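## Water Use in a Shared Student House

Geum-ok Ahn and Azra Jurić, Thu 8 February

### Background

Our house on Vuvstead Road has four tenants and one water meter. The bill is split evenly, and we wanted to know which activities use the most water before asking the landlord for a new shower head.

### Method

We read the meter each morning at 9 and wrote the number on a sheet in the hall. Showers were timed with a phone. For the washing machine, a Terora, we read the meter before and after a load with all taps closed. Dishwashing was harder. Two of us wash under a running tap, so we put the plug in and measured the depth in the sink afterward.

### Results

Over the full period the house used 3943 liters. Showers came to roughly half of it. Laundry took 863 liters, more than we expected, mostly from small loads run late in the week. One reading was missed on the second Saturday, and we split the two-day total evenly between the days.
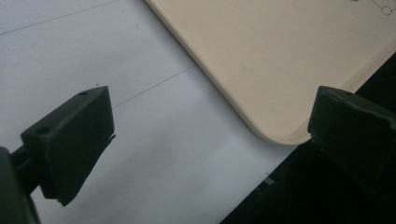 The toilet figure is the weakest one. We had no way to measure a single flush, so we used the tank size printed under the lid and a tally sheet that people sometimes forgot. The real number could be off by 200 liters either way.

### Next steps

Repeat the readings with the new shower head, and get a separate tally sheet for guests.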